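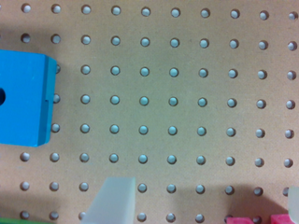 Motion Software Group, Vistesville

Esperanza Delacroix writes the planner that the group calls Osano. I asked her first about the holes in the pegboard.

"They are a regular grid, so for calibration I like them very much," she said. "For perception they were a trouble. Our old detector, Dumlao, took a hole for a small object, and the planner then made a path to it."

Her colleague Ingrid Ostrowski replaced the detector in February. The planner now receives 6 candidate grasps per object and keeps 4 - the others are dropped before any path is computed.

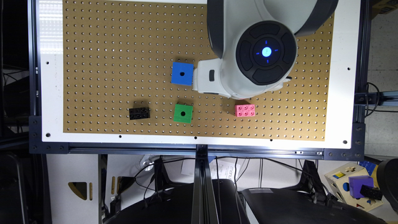

What comes next

Delacroix wants shorter logs. "One run gave me 3293 lines. I read them all, and I do not wish to do this again."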